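Smoke Control in a Retrofitted Stair Enclosure: Evaluation of Two Pressurization Layouts
Final project report, Fire Protection Design, submitted 5 August 2018

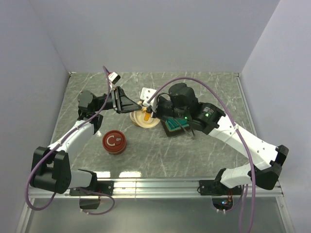

1. Scope

The project examined the east stair of the Telgate building, a former textile warehouse converted to offices. The stair was enclosed in the original conversion but has no vestibules, and the doors open directly onto the tenant floors. Two layouts for stair pressurization were compared: a single injection point at roof level (Layout A) and multiple injection through a vertical duct (Layout B). Sprinkler coverage and structural fire resistance were outside the scope.

2. Input data

Floor plans and door schedules were supplied by Navden, the property manager. Leakage areas for walls and closed doors were estimated from construction type and entered as fixed values. The 16 stair doors were treated as identical, although the schedule lists two hardware sets. Outdoor temperature was set to the February design value for the site. Wind was not modeled.

3. Method

A steady-state network model was built in a spreadsheet, with one node per story for the stair and one for the adjoining floor. Flow through each opening was calculated from the orifice equation. The solver adjusted node pressures until the net mass flow at every node fell below the set tolerance. Convergence took 42 iterations for Layout A. Layout B needed 31.

Three door conditions were run for each layout: all closed, exit door open, and exit door plus one upper door open.

4. Results

With all doors closed, both layouts kept the stair above the minimum design pressure on every story. Layout A gave the highest pressure near the fan, and door opening forces on the top two stories exceeded the limit adopted for the project. Layout B stayed within the limit throughout.

With the exit door open, Layout A lost pressure on the lower stories and did not meet the minimum. Layout B met it on all stories except the first. Neither layout met it with two doors open unless fan capacity was increased.

5. Cost

A budget quotation from Skodum covered fan, controls and relief damper. The duct for Layout B was priced separately using the Jacobs rate sheet. The shaft needed for the duct reduces the net width of the stair landings, and this was checked against the required egress width. The remaining width is adequate.

6. Limitations

Leakage values were not confirmed by a door fan test. Stack effect was included for the winter case only.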